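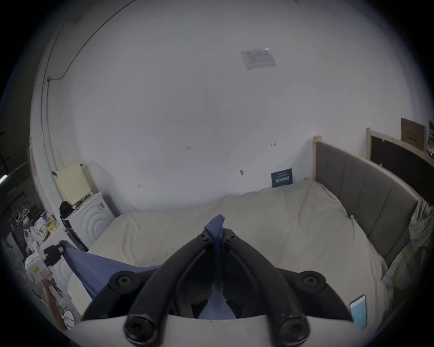

Caring for a small Buddha altar at home

My grandmother kept her altar in Plarnstead for 27 years, and I learned these habits from her. Every morning I change the water in the offering bowls and wipe each bowl with a clean cloth, which I use only for this. Brass should be dried at once, or it will get spots.

For wax on the shelf, wait until it becomes hard, then lift it with a plastic card. Do not use a knife.
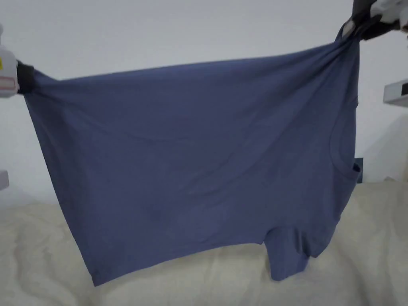 Incense ash I sift every 2 months through an old tea strainer – the burnt ends stay on top and the ash becomes soft again. Keep the stick a good distance from the wall, otherwise the paint turns yellow.

Texts and prayer books like a dry place. Mine are wrapped in cotton and lie above the statue, never on the floor.

Su-bin Won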